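Kids' Learning Center > Science > How Things Are Built
Print this page | E-mail this page
Search the Learning Center Enter keyword Go

Why Builders Leave Gaps

The next time you ride across a long bridge, listen to the tires. On many bridges you will hear a thump, and then, a while later, another thump. The car is passing over a joint, a place where two parts of the bridge meet without quite touching. Engineers put those joints there on purpose.

Bridges, sidewalks, railroad tracks and even the floors of houses all change size. The change is usually too small and too slow to see, but it is strong enough to crack stone and bend steel. Builders have to plan for it before the first piece is laid down.

What makes a solid thing grow?

Everything around you is made of tiny particles. In a solid, such as a steel beam, the particles stay in their places, but they are never completely still. They shake back and forth. When the beam warms up, the particles shake harder, and they push a little farther apart from one another. The whole beam becomes slightly longer, wider and thicker. Scientists call this thermal expansion. "Thermal" means having to do with heat.

When the beam cools, the particles shake less and move closer together again. The beam shrinks. This is called contraction.

A short piece of steel changes so little that you would need special tools to measure it. A long piece is another matter, because all the small changes add up. The Osmont Bridge has a steel deck 2,557 feet long. Between the coldest winter night and the hottest summer afternoon, the temperature of the steel can change by 135 degrees Fahrenheit. Over that change, the deck grows by more than two feet! The joints in the roadway close up in July and open again when cold weather returns.

Look for joints on a bridge

Many bridge joints look like two metal combs with their teeth fitted together. These are called finger joints. As the bridge grows, the teeth slide deeper into one another. As it shrinks, they slide apart. The tires of a car can roll over the teeth at any time of year. Smaller bridges may have a strip of rubber instead, which squeezes and stretches with the deck.

Under the bridge there may be other moving parts. Some bridges rest on rollers, and some rest on thick rubber pads. These let the deck move while the towers and piers stay where they are.

Joints at home and at school 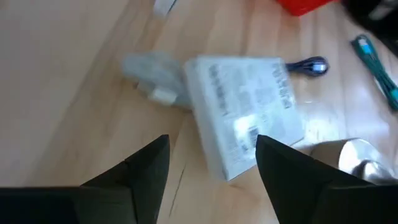
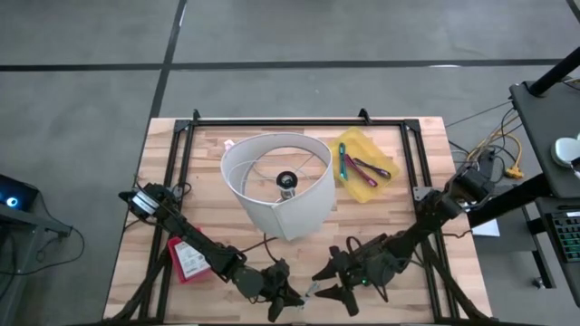 Large, flat surfaces indoors need careful planning as well. A concrete floor shrinks as it hardens, and it goes on changing a little with the temperature after that. If it were poured as one enormous slab with no joints, it would probably crack, and the cracks would wander in every direction. Workers therefore cut straight lines into the slab, or pour it in sections, so that any cracking happens along a neat line. The gray floor around the table in the second picture is divided into large squares by dark seams of this sort. The honey-colored boards in the first picture are a different kind of floor, with thin seams between one plank and the next. A wooden floor needs room to move too, although heat is not the main reason.

The special case of wood

Wood comes from trees, and a tree trunk is full of long, narrow cells that once carried water. The cells are still there after the trunk has been sawed into boards and dried. On damp days the wood takes in water from the air and swells. When the air is dry, as it often is in a heated house in winter, the wood gives up some of that water and shrinks.

Wood does not swell equally in all directions. A board becomes noticeably wider, but it hardly becomes longer at all. You can find out which way a board will swell by looking at the lines called the grain. The grain usually runs along the length of the board. The swelling goes mostly across it.

This is why a wooden door may stick in summer and swing freely in winter. It is also why people who install solid wood floors leave a narrow space along the walls. The space is normally hidden under a strip of molding. Without it, a swollen floor would press against the walls and could rise up in the middle like a small hill.

What about railroad tracks?

Railroad workers once laid track in short lengths, and they left a gap at the end of each rail. If the rails were 40 feet long, a train crossed a gap every 40 feet. That made the clickety-clack sound you may have heard in old movies.

Most main lines today use rails that have been welded into very long pieces. The Kolar line has single rails longer than 400 feet, with no gap anywhere in them. Such rails are fastened down firmly so that they cannot move much. Workers also warm or stretch them before they are fastened, which keeps them from pushing too hard on hot days. In very hot weather, trains may still be told to slow down while the track is inspected.

Try it yourself

You will need an empty plastic bottle, a balloon, a bowl of warm tap water and a bowl of cold water. Ask an adult to help you with the warm water.

1. Stretch the mouth of the balloon over the top of the bottle.
2. Stand the bottle in the warm water and hold it there for a few minutes. Watch the balloon.
3. Move the bottle to the cold water. Watch the balloon again.

The air in the bottle expands when it is warmed, and the balloon begins to lift. Air expands far more than steel or concrete does, so the change is easy to see.

Words to know

Contraction: becoming smaller, often because of cooling.
Expansion: becoming larger, often because of warming.
Grain: the direction of the lines in a piece of wood.
Joint: a place where two parts of a structure meet.
Slab: a wide, flat piece of concrete or stone.

Print this page | E-mail this page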